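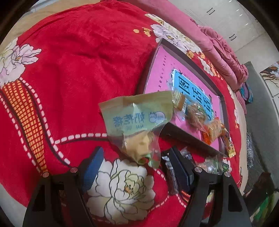 Red floral bedspread, with a snack pouch and an open box lid

Sarpong Street Quilt and Textile Circle
Minutes of the spring meeting, 2023-04-10

Present: Bernice Asante (chair), Adom Asante (minutes) and 14 members. Apologies from two members who are away.

1. Minutes of the March meeting
Read and approved with one fix. The batting we ordered was cotton, and the minutes had it down as wool. Adom has corrected the copy in the binder.

2. Spring show
What a turnout! Bernice thanked everyone who hung quilts, poured coffee and stayed to sweep up. We had 15 quilts on the long wall and seven more over the balcony rail, and people kept going back up the stairs for a second look. The log cabin in greens drew the biggest crowd all afternoon. Several visitors asked how to join, and their names are on the sheet by the door.

The balcony light was too dim after four o'clock. Adom will ask the hall if we can bring our own clip lamps next year. Labels should be printed larger too, as a few people had to lean right over the rope to read them.

3. Money
The show brought in $2000 from the door, the raffle and the bake table, which is our best yet (applause!). Agreed to put half toward a new long-arm frame and keep the rest for hall rent and thread. Adom has prices for two frames so far, one from Cuvex and one from Vuseo. Members who have used either one, please talk to him before the next meeting. There was a lively discussion on whether the frame would fit in the back closet with the poles taken off. Bernice will measure.

4. Bedspread swap
Bernice suggested a swap evening for bedspreads and coverlets, old or new, made or bought, and the idea took off right away. Florals, chenille, candlewick, anything goes. Members would bring one piece, tell us what they know of it, and take a different one home if they like. It was asked whether quilts in need of repair could come along. Yes, please, and bring the loose scraps if you have them.

Agreed: one table for swapping and another for show only, so that no family piece goes home with the wrong person. Each item to have a paper tag with the owner's name pinned to a corner. Safety pins only, no tape.

5. Hand quilting class
The beginners' class has seven people signed up and room for more. They are on to curves now and doing beautifully. Bernice passed around a sampler with stitches so small that half of us reached for our glasses. Thimbles are running short. Adom to order a mixed bag of sizes from Geltell.

6. Charity quilts
Four tops are pieced and need backing. Two members offered to take one each, and the other two will be basted together at the next sewing day. Please bring any plain backing fabric wider than 90 inches.

7. Other business
The iron with the gray cord trips the breaker when the kettle is on. Use one or the other until it has been looked at.
A pair of blue-handled snips was left on the cutting table. Adom has them.
Lemon bars were excellent and the recipe has been requested for the newsletter.

Action items
Bernice: measure back closet, pick a swap date.
Adom: frame prices, clip lamps, thimbles.
All: backing fabric, names for the swap list.

Minutes taken by Adom Asante.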